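Ticket: heater blows cold at idle, warm on the highway
Vehicle: Kelier wagon, 80 on the odometer (thousands, miles)
Opened by: Ott Sepp
Reading time: 2 min
Last updated: December

Ott's first message
Cabin heat is great on the highway and gone at every red light. Temp gauge drops a little at idle too. No puddles under the car, no sweet smell, no warning lights. I had the coolant changed in the fall at a place near Trekau. Where do I start?

Reply from Mesfin Chala
Great write-up, this is one of my favorite kinds of problem! Heat that comes and goes with engine speed almost always points to coolant flow, so leave the blend door alone for now. With the engine stone cold, take the cap off and tell us the level. Never open it hot.

Ott
Level is low in the radiator but the overflow bottle is at the full line. Is that normal?

Mesfin
Nope, and that's a lovely clue. The bottle should feed the radiator as it cools down. If it isn't doing that, either the cap is bad or the little hose is cracked, and you probably have air sitting in the heater core as well.

Step 1. Cap and hose
Ott swapped the cap for a new one (9 dollars at the Lūse parts counter) and found a split in the overflow hose right at the clamp. Trimmed it back and clamped it again. Heat at idle slightly better, still not right.

Step 2. Bleed the system
Jarosław Ostrowski jumped in with the procedure for this engine, and it's a good one:
- Nose of the car uphill, driveway is fine.
- Spill-free funnel on the radiator neck, heater on full hot, fan low.
- Crack the bleed screw on the thermostat housing until you get a steady stream, then close it.
- Hold 900 rpm or a hair over until the fan cycles twice. Keep topping up the funnel.
- Squeeze the upper hose now and then with a thick glove on — you'll hear the burps.

Ott reported a LOT of bubbles on Wednesday evening. He kept going until they stopped and let it cool overnight before checking the level again.
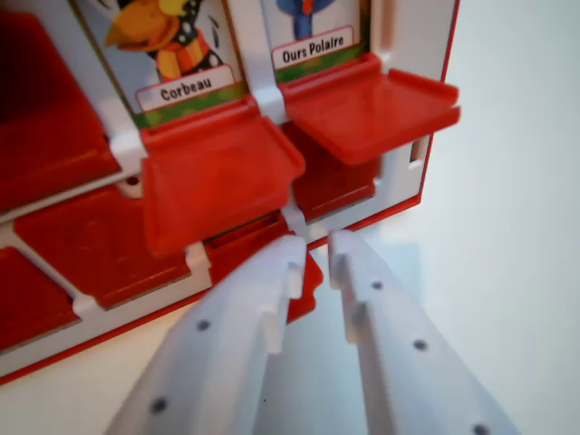 Step 3. Recheck at idle
Vent temperature after ten minutes parked: steady 100 °F at first, climbing from there. Gauge sits still at lights. Both heater hoses hot at the firewall, which rules out a plugged core.

Mesfin
Fantastic work! Check the level cold for the next few mornings. If it drops again, rent a pressure tester and look at the water pump weep hole before anything else.

Ott
Three mornings, no change. So happy with this — my feet are warm at the Vorninau crossing for the first time this winter. Please close.

Status: closed, fixed

Contact the help desk | Back to top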